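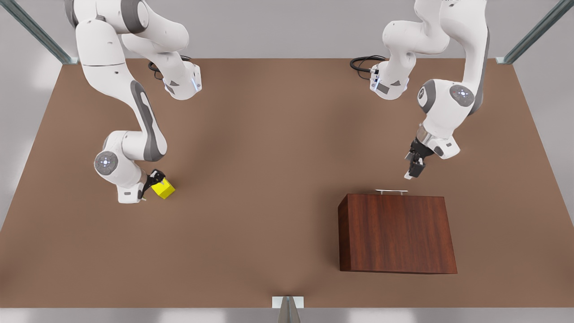

The packing hall at Altard's Pristlow plant has 198 employees, and since October six of them have spent most of their shifts teaching. Their pupil works first in simulation, where every mistake is free. The current lesson has a yellow cube in one black gripper, the other gripper open over a wooden box with a silver handle, and a great deal of brown table in between. Jingyi Du, who packed by hand on the night shift before she moved upstairs, has now watched 893 attempts at this sort of thing. "I used to go home with a sore back," she said. "Now I go home and dream about cubes."

Altard says no jobs will go this year, a promise the hall has read closely for commas. What has gone is the old rota. Packers now rotate through the training room in pairs, at the same pay – a point Joaquín Acuña, the shop steward, raised at both meetings in the spring and plans to raise at the next. He would also like the job title settled. The company proposed "automation partner." The packers proposed "packer, seated."

Real arms are due on the Durken line once the simulated ones have satisfied the engineers. Until then the line runs as before, by hand, and is slightly ahead of schedule.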